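Prilivex wrist gripper, from Pana

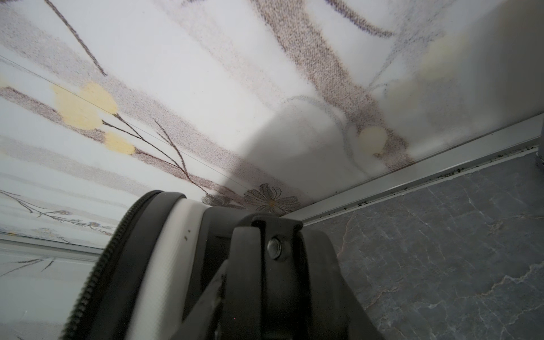

I put one of these on our panel-fitting line at Pellell in October, and I still get asked about it! Two of us used to spend the shift on our knees doing the low work along the trim — not my favorite job. Now I set the program, check the corners and swap the fingers when they wear (the Xu ones fit too). My back is so much happier.

Comes with 2 sets of fingers and 16 bolts. $400, spares sold separately. Ask me anything before you order!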